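Flokell Robotics Outreach
Progress report no. 2 to the Lumirier Fund
4/17/18

Re: open day at the Motitz building, plus where we are on everything else

Sorry this is short on polish. Wanted it in before the payment meeting. Full accounts follow separately, same template as last time.

Short version

Open day happened. Went well, mostly. One demo ran long, one didn't run at all. Spending on track. Need a decision from you on the second visit, see end.

Who came

Planned for 50 visitors, got 98 on the sign-in sheet. Probably missed a few who came in by the loading door before we put somebody on it. Mix of high school students, parents, a group from the adult evening class, and people from small shops in the area who wanted to see what an arm does up close before they spend money on one. That last group was bigger than we expected and stayed longest. Worth thinking about for next time, since the application only talks about schools.

Two sessions, morning and afternoon. Morning was too full. People at the back couldn't see the table and drifted off to the coffee. For the afternoon we split them into groups of 20 and ran the talk in the front room while another group was at the arm. Much better. Should have done that from the start, and it was in the plan in January, we just dropped it when the numbers looked low.

What we showed

Front room: posters, the old conveyor, the hand-guiding station on the small trainer arm. Kids lined up for the trainer all day. It needs a new cable, the current one is mostly tape.

Back room: block sorting on the big arm. This was the main demo and the one named in the grant. Visitors set out the blocks themselves, any way they liked, and the operator took it from there. Letting the visitors do the layout was the best decision of the day. They stop thinking it's a recording. First question every single time was "what if I put it here," and then they put it there.

Side room: Vasconcelos vision demo. Did not run. License had lapsed on the demo laptop and the renewal needed a sign-off we couldn't get on the day. Put up a poster and apologized. Our fault, it was on the checklist and no one ticked it. License is now renewed, tested on the same laptop, works.

How the sorting demo went

Large blocks were easy to explain and people got it right away. Small cubes are what made the room go quiet. The fingers have to come down close to the table and there isn't a lot of room for error, so the operator slowed the arm way down for those. Some visitors took the slow speed for a problem. Next time the speaker needs to say up front that slow is on purpose.

Had a couple of missed grips in the morning, cube got nudged and had to be reset by hand. Fewer in the afternoon after we redid the height setting over lunch. We did not keep a proper tally, which you asked for in the last round of comments. Noted. There will be a sheet on a clipboard and one person whose only job is filling it in. 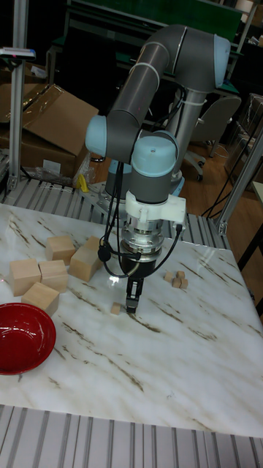
Ran over by a good half hour in the afternoon, all of it questions. Building was fine about it. The questions that kept coming back:

How long does it take to teach it a new job.
What does it cost, all in, with the gripper.
What happens if I put my hand in there.
Does it know what a block is or does it just go where you told it.
Can my kid come and work here.

We had decent answers for the first three. Fourth one depends who's talking and we should agree on a single answer beforehand, we gave at least two diferent ones. Fifth one led to a list of names for the summer placement, which is more than the flyer ever got us.

Safety

No incidents. Floor tape held up. Stop button was pressed once by a visitor who wanted to know if it was real. It is. Restart took a few minutes and made a decent talking point, so we may build it in on purpose. Risk form is updated and in the shared folder.

Feedback

Cards were in the lobby, by the exit, next to the pens that didn't work. So fewer cards than we'd like. The ones we have are warm. Most common comment: wanted more time at the arm. Second: wanted chairs. One evening class student wrote a full page on both sides about packing lines and we've invited them back to talk to the team.

Teachers want a handout they can use in class afterward. We said yes. Draft is half done, will send for comment before printing.

Money

Venue and printing came in a little under. Catering over, for the obvious reason (see head count). Transport about even. Net effect is small and we're not asking to move anything between lines. Spare gripper fingers were bought out of the equipment line as agreed. Invoices attached in the accounts file, except the van, still waiting on that one.

What's not done

Web page for the open day, still the placeholder.
Handout, see above.
Trainer arm cable, ordered but not here.
Follow-up email to everyone who signed in. Text is written, needs the placement dates, which we don't have yet.
Write-up of the programing workshop from the first period. Overdue. We know.

What we need from you

A yes or no on running the second visit at the Motitz building again. The original plan had it at a school gym, but moving the big arm costs a full day each way and the gym floor isn't level. Staying put means we bus people in. Cost is close to the same on our estimate, and we'd keep the split sessions. If it's a yes we need to book the room soon, there's other interest in it.

Also need to know if small business visitors can be counted toward the attendance target. If they can't we'll keep them to a separate evening and log them apart.

Accounts file and sign-in totals are attached. Feedback cards are scanned but sideways, will fix and resend.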